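4. Recording your first batch of demos

By now the arm is homed and Erkidov Recorder is open on your laptop. I like to start with drawers, so that's what I'll use here. A drawer pull is short, it's easy to redo, and you'll find out fast if your grip settings are off!

1. Pick a task name and keep it. I used "open_drawer" for one half of my Plikach set and "drawer_open" for the other, and I spent an evening merging them (don't be me).

2. Leave a couple of things on the counter. I use a bowl and a snack bar, and they stay put for the whole batch.

3. Bring the gripper around to the front of the drawers, below the edge of the countertop, and let it settle for 2 seconds before you hit Record.

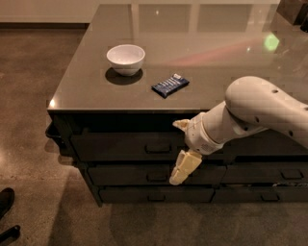
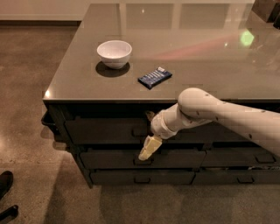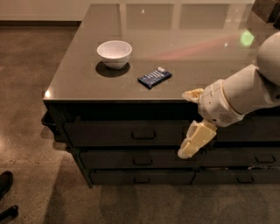 Fig. 4-1. Gripper in front of the drawers, bowl and snack bar on top.

4. Press Record and drive the arm to the handle you picked. Go slower than feels natural. Little corrections along the way are fine, the model needs to see those too.

5. Press Stop, then Keep or Toss. If you bumped a drawer front, toss it and go again.

6. After every 3 keepers, change the starting pose a bit: higher, lower, wrist turned another way.

CAUTION: Keep your hands and feet clear of the drawers while the arm is live. The stop button goes in your free hand, every time.

Note: My Darnasham set ended up at 1867 demos, but the policy was already opening drawers pretty well at 700, so go ahead and try a training run early. Nyarko sync kicks in when you close the session, and it can take a while, so leave the laptop lid open.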